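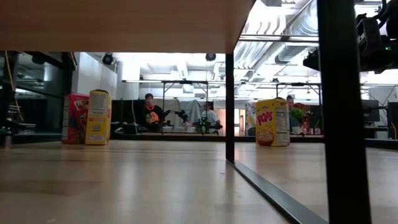

Which cereals can I bring to the Trultadton breakfast shelf?
Any sealed box in date. Small boxes are fine, and so are family ones. Stand them upright with a side panel facing out if you can, like the yellow box beside the red one — people with allergies read the label first.

Do you take opened boxes?
No. Please keep those at home. 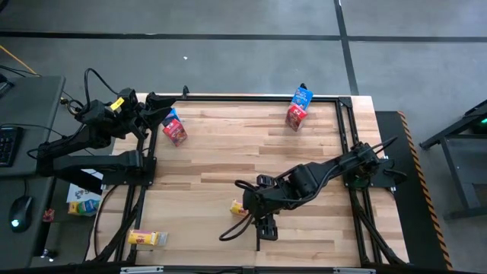

Small boxes on the table.

When can I drop off?
From 13 February hours apply: 8 am to noon, at the Kondon Road door.

Is there a limit?
Yes, 57 boxes per household.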